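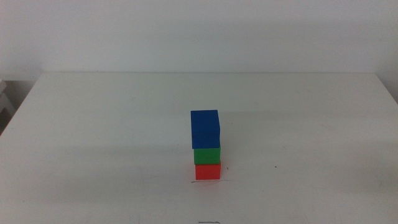 Questions about the Beltodeo arm

Page kept by Rachid Lamrani at the Plomcombe shared workshop. Last tidied up in September.

What is the Beltodeo?

It's a small two-armed robot built from printed parts, hobby servos and aluminium tube. It sits on a bench and moves light objects about. I started it at home and moved it to the workshop when it got too big for the spare room.

What can it do at the moment?

Its main job is stacking painted wooden blocks: red at the bottom, green on top of that, blue last. It can also sort the blocks by colour and put them back at their start positions. It can't pour, fold, or handle anything soft. I get asked about folding a lot and I have no plans for it.

Why blocks?

They're cheap, they don't roll, and anyone can tell whether a stack is right. The strong colours are easy for the camera to separate from a white table and a white wall. I tried plain unpainted blocks early on and the software kept losing the edges.

Does the order matter?

Yes. The blue block is taller than the other two, so it goes on last. The order is set in a short text file called stack.txt, one colour per line, bottom first. You can change it, but put blue in the middle and you will need to change the heights as well, or the arm will let go too early or push down too hard.

How straight does a stack have to be?

Straight enough to stand by itself once the arms have moved away. Small offsets are fine. A blue block that hangs slightly over the green one on one side still counts as a good stack. If the overhang is always on the same side, that points to the calibration and you should run it again before changing anything else.

How much does it cost to build?

My parts came to almost £185 without the computer. The servos were most of that. If you buy everything new, including screws and cable, expect to pay more.

How many servos are there?

Each arm has 6, counting the gripper. Buy a spare. The wrist servo is the one that goes.

Which servos should I buy?

Any metal-geared hobby servo that fits the bracket and gives position feedback. The brackets on the Marnelari drawings are made for the standard size. If yours are a different size you will have to redraw the bracket, and please send me the file if you do.

What is Marnelari, then?

Marnelari is the set of drawings and the control program. Beltodeo is the finished machine. I know it's confusing. The names came at different times and the folders are already called that.

What sort of table do I need?

Flat, white or very pale, and steady. Matt is better than gloss. Scuffs and small specks don't matter much, as the program ignores any dark patch below a certain size, but long dark lines close to where a block sits can upset the bottom edge detection. If the red block is being found a little low, look for a mark on the table underneath it first. A damp cloth gets most of them off. For the ones that won't shift, move the stacking spot over and change the two numbers in place.txt.

Where does the camera go?

On a fixed stand, looking slightly down at the blocks. You want to see a thin strip of the top face of the highest block and no more than that. Too high and the program can't measure the heights. Too low and it can't tell where the far edge of the table is. Tighten the stand properly and then mark the floor with tape - it will get kicked.

What about lighting?

Soft and even. A lamp pointed straight at the blocks gives hard shadows, and the program will take a hard shadow for part of a block. I bounce the light off the ceiling. Sun from a side window is a nuisance in the late afternoon and I just pull the blind.

How do I calibrate it?

Clear the table. Turn on the power supply, then the computer. Run calibrate and wait for both arms to park out of the camera's view. Put the red block on the taped cross and press Enter. Do the same with green, then blue. It takes 13 readings for each block and saves the average. Don't lean on the bench while it's reading.

The arm knocks the stack over when it lets go. What's wrong?

Usually the gripper is opening unevenly. Check that both fingers move by the same amount. If they do, lower the release speed to 2 in the settings. After that I'd look at the rubber pads, which get sticky with dust and paint and pull the block along with them.

Is it safe around children?

The arms are weak, but they will pinch. There's a stop button on the front of the bench box and it cuts power to all the servos. The arms drop when you press it, so keep your hands out from under them.

Can I come and see it?

Yes, during open evenings at Plomcombe, from 7 pm. Ask at the door for the back benches. If I'm working on the wiring it won't be running, so send a message first if you're coming a long way.

Can I use the drawings in my own build?

Yes, for anything you're not selling. Leave the name Lamrani on the drawings. If you want to sell a kit, write to me and we'll talk about it.

Will there be a mobile base?

Maybe next year. The bench version needs new cable guides first, and the left elbow still squeaks.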